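June, 4.40 pm. Glue room notes, Tollum batch

Third go at the Tollum paste and I still don't believe the data sheet. It says full strength after 30 minutes under a light weight. Roswitha Baumgart at Trernosier says the same on the phone, with great confidence, and I'd like to know what paper she tested it on.

Made up 32 strips this morning, half with our ordinary wheat starch and half with Tollum, all on the same cream stock. Fuad pulled them by hand over the edge of the bench, as we always do, and wrote the results up before I told him which was which. Five of the Tollum strips lifted clean at one corner. None of the starch ones did. I know a hand pull is a crude test. It is also what a reader does to a book.

Shu-fen thinks I brushed it on too thin. Possible. She used more on her own strips last week and got cockling along the grain, so I'm not sure thick is the answer either.

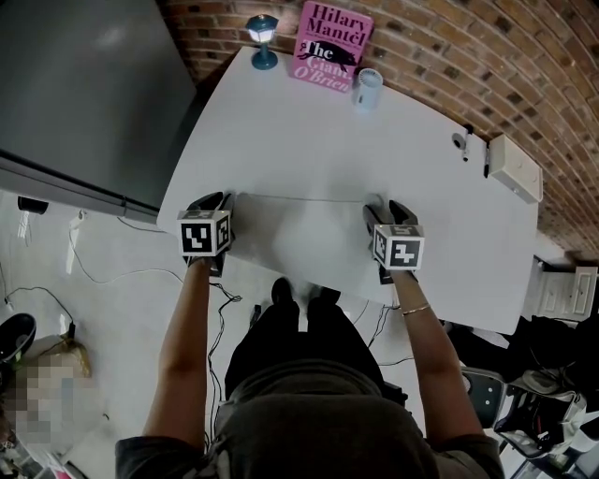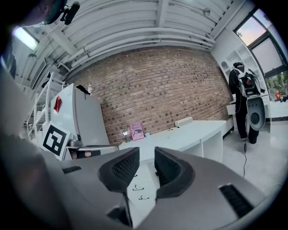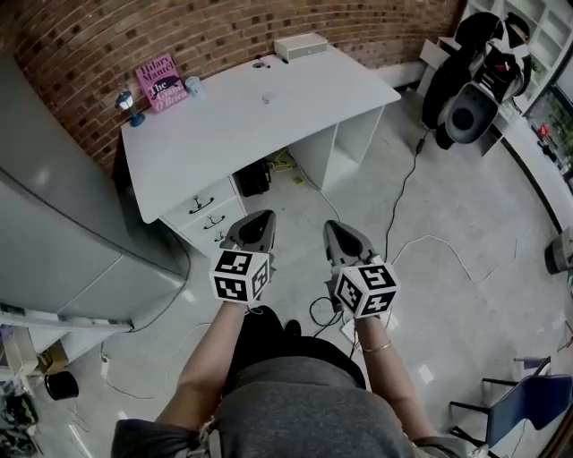 The other claim is that the joint will stand 3,000 openings. Who opened it? A hinge that flexes on a bare strip tells you very little about a hinge with a board hanging off it. I've asked for the method twice and been sent the brochure twice.

Iara wants to use it on the Figueiredo ledgers anyway, as they're due back and starch takes all night to dry. I said no for the spines, maybe for the endpapers, and only if the offcuts behave. She wasn't pleased. Lok-yiu took her side, then asked whether it comes off again with a damp swab, and that rather stopped the conversation. Nothing on the sheet about taking it off. Starch comes off, slowly.

To do: repeat with the Lomarance stock, heavier coat, weights left on until morning. Keep one set apart by the window and see if it yellows. Label the jars properly this time – the two pastes look the same once the lids are off, and I had to throw away half a jar today.

Fuad has the pull sheet. Don't tidy the strips on the drying rack yet.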